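Geletti three-piece counter set: container, tray and dish rack
Kitchen storage > Reviews
Posted 25 September 2019

Geletti sells this as a counter set: one clear storage container, one turquoise serving tray and one gray dish rack, all plastic. I bought mine in January and have used it daily since then. It replaced a Bulano bin with a cracked corner and a metal rack that had started to rust at the welds.

I weighed, filled and washed each piece before forming an opinion. Measurements are mine, taken with a kitchen scale and a tape. The seller's page lists outside dimensions only.

Container

The container is a rectangular box with thin walls and a raised rim. It is supplied without a lid, and Geletti does not list one as an accessory. The plastic is transparent with a slight frost to it. Contents can be identified from across the kitchen, but small print on a package cannot be read through the wall.

Wall stiffness is the weak point. Loaded with flour and sugar bags and lifted by the two short sides, the long sides bow outward. It recovers when set down. Lifted from underneath, it holds its shape with the same load. I would keep it for light goods: snack packets, tea, paper, foil, cookie cutters. The rim helps, since it gives the fingers something to hook under, but it is not a handle and the edge is uncomfortable with anything heavy inside.

The bottom has shallow molded ridges. They keep a flat packet from sticking to the base and make it easier to pick up. They also collect crumbs. A cloth passes over the top of the ridges and leaves the grooves dirty, so a brush is needed. After eight months mine has light scratching on the base and none on the walls.

The corners are rounded on the inside, so square boxes leave a gap at each end. If you plan to store boxed goods, allow for this when measuring.

Tray

The tray is rectangular with a shallow lip all the way around and rounded corners. The color is a bright turquoise and has not faded, although the tray spends most mornings near a south window. The surface has a faint texture under a slight gloss. I expected this to do nothing for grip, and that is more or less the case. A dry glass slides at a moderate tilt. A wet glass slides sooner.

The lip is high enough to hold a small spill. I poured 166 ml of water onto the tray on a level table and it stayed in. Carrying it across the room was another matter, and I would not plan on the lip for that.

There are no handles or cutouts. You lift by getting fingertips under the lip, which is easy at a table edge and awkward in the middle of a table. Cường Thân, who shares the kitchen, now leaves one short side overhanging by a finger's width. I find that risky with glassware on it.

Tomato sauce left overnight stained the surface faintly. Baking soda paste removed most of it. Turmeric did not come out completely.
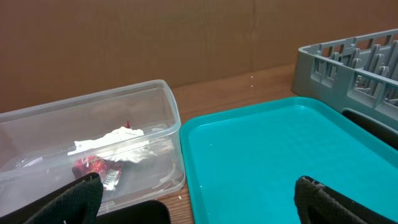
Can the tray be used under the dish rack to catch water?

It works for a small load, as long as the rack's feet sit fully inside the lip. The tray has no spout, so empty it by tipping one corner over the sink, and do so before the water reaches the lip.

Dish rack

The rack is light gray and has rows of upright dividers for plates, with rectangular openings along the outer wall. Airflow is good. Dinner plates of ordinary thickness stand upright and dry without touching. My thicker stoneware plates do not fit between adjacent dividers and have to take every second slot, which halves the capacity. Bowls are held poorly. Shallow ones lean on their neighbors and deep ones need to go upside down across the tops of the pegs.

I compared drying times against a Valcárcel wire rack of similar footprint. With the same plates, washed in the same water and left in the same spot, the Geletti took 47 minutes until no visible drops remained. The Valcárcel took 26. Most of the difference comes from water sitting where the plate edge meets the plastic. On wire the contact area is smaller.

Against that, the plastic rack is quieter, does not chip plates and has no coating to fail. It is also light enough to move with one hand when empty. When it is loaded on one side only, it can shift on a smooth counter. Loading from the center outward fixes this.

Limescale shows up on the pegs within two weeks in my area. A soak in diluted vinegar clears it. The slots are too narrow for a sponge, and a bottle brush is the right tool.

As a set

The three pieces do not nest. The container will not sit squarely on the tray, and the rack is its own shape entirely. Side by side they need a fair length of table, and anyone with a short counter should measure first. The colors also do not match, if that matters to you. Each piece can be bought separately for slightly more in total than the set price.

The Stustero set is the obvious alternative. Its container has a lid and thicker walls, but the tray is smaller and the rack has fewer slots. Hường Vũ has owned one for two years and reports that the lid no longer closes flat.

Ratings

Container: adequate. Good visibility, thin walls, no lid.
Tray: good. Stains with strong spices. Needs handles.
Dish rack: adequate to good. Slow drying, gentle on plates.
Price: fair for the set, poor for the container alone.

Correction: an earlier version of this review said the rack was dishwasher safe on either shelf. The leaflet says top shelf only. Thanks to Kamran Fallahi for pointing it out. Mine does not fit on the top shelf and gets washed by hand.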